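Kitchen robots still slow at clearing up, trial finds

Household robots can manage some kitchen chores but remain a long way from being useful in most homes, according to results released in March by the Pickering firm Sondent.

The company set its control software, Plundik, to work on a simulated kitchen counter holding crockery, food and other everyday items. It ran 100 attempts at each of 5 chores, all with a single arm fixed at the end of the worktop.

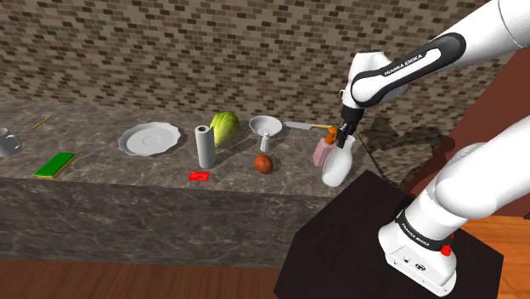 Moving a bowl was the easiest, with 86 attempts completed. Putting a knife away was the hardest, and the software managed it in about 50.

Zanele Nel, who led the trial, said glassware had taken up most of her team's time. "A person picks up a glass without thinking," she said. "The software has to work out where the rim is, and it often gets that wrong."

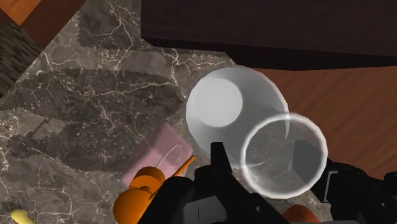 Vinh Bùi of Stuvstead, a kitchen fitting company that is following the work, said his customers asked about robots but few would give up worktop space for one. "They want the whole job done, including the wiping down," he said.

Sondent has not set a date for tests in real kitchens. Wiping surfaces will be added to the next round.

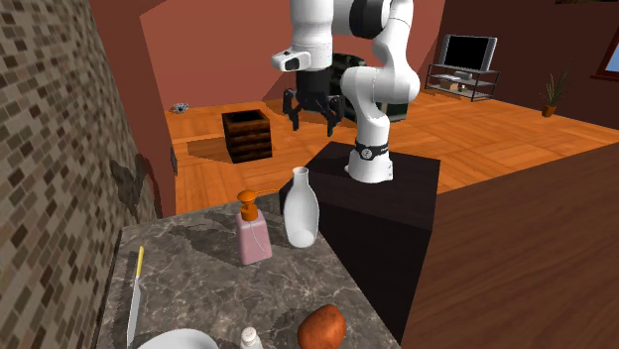 The simulated kitchen, with the arm on its pedestal beside the marble worktop.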